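The day the left arm froze

4/12/21

I have been looking forward to writing this one up, because it's the best fault we've had so far! If you're new, Shewit Zeleke and I have been teaching a pair of robot arms to fold laundry, and we named the whole setup Keson back when it was a pile of boxes in my hallway.

So, the fault. Keson would run beautifully for a while, reach out for a sleeve, and then the left arm would just stop. No twitch, no error on the screen, nothing. The right arm had no idea and kept pulling, which is how we ended up with one very stretched T-shirt (sorry, Hagos) and a gripper that I had to pry open by hand with the power off. Please do the power part first. I got my thumb near those jaws once with everything live and I'm not doing that again.

My first guess was the software, because it's always my first guess. I spent two evenings reading the log and found exactly 387 dropped messages, every one of them from the left side. That felt like a huge clue! I changed the timeout, ran it again, and it froze on the 12th fold.
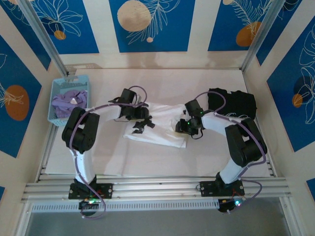 Both arms over the white one, with the purple garment waiting in the basket.

Then Shewit asked a very good question: where are the arms when it happens? We went back through the recordings and the left elbow was nearly straight every time, stretched out toward the far corner. I had tied the cable down so neatly when I built it that there was hardly any slack left at the elbow, and at full reach it was tugging on the connector. Just enough to lose contact for a moment. Fold something small near the middle and you'd never see it.

The fix was almost silly. I snipped two ties, gave the cable a much bigger loop over the elbow, and did the same on the right arm while I was at it.

The part I care about more is the other arm carrying on by itself. That's a real safety problem, shirt or no shirt. Now if either side goes quiet, both stop and hold where they are, and somebody has to press a key before anything moves again. Graça Louro suggested making them let go of the cloth too, and I'm still torn. Letting go is kinder to the laundry, but I like knowing that "stopped" means nothing moves at all.

I pulled the plug on the left arm mid-fold to test it (on purpose this time) and both of them stopped dead. I cheered out loud. Next up is a long run of 1000 folds, mostly shirts, and if the connector has been damaged by all that tugging I expect we'll find out then. I've got a spare in the drawer.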